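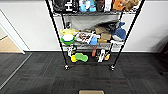

Budget for a two-arm setup that sorts household items?

Posted by rilton_shop

We want a pair of arms that can take mixed goods off a wire shelf and put them in baskets. Plush toys, small packages, cardboard boxes, plastic tubs. I have quotes from Girnero and Dunmore and the arm prices are close. What I can't work out is what else to put in the budget. I have to turn in a number in January and would like to ask only once.

Lionel Haslam

List your items by size and weight before you compare arms. The plush is light and forgiving. Boxes are harder, as the gripper has to open wide enough or both arms have to work together.

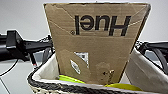
A box that sits deep in a basket also leaves little room for fingers down the sides, so ask each seller for the full jaw opening and the payload with the arm stretched out. The payload on the front of the brochure is often the best case.

For extras, I would plan on:
Spare gripper fingers, 3 sets
Cables and a way to keep them off the floor
A stand or mount, if the quote leaves it out
15 percent for shipping and parts you forgot

We left out the mount and it held us up 3 weeks. Soft baskets with cloth liners cost little, but the liner can catch on a gripper. Try one before you buy a stack.

notden_mike

Get the Dunmore. Support picks up the phone.

pk_garage

Check if the software is yearly. Ours was free at first and then $309 a year per arm. Also your shelf has wheels? Lock them or take them off. If the shelf moves, the arms miss.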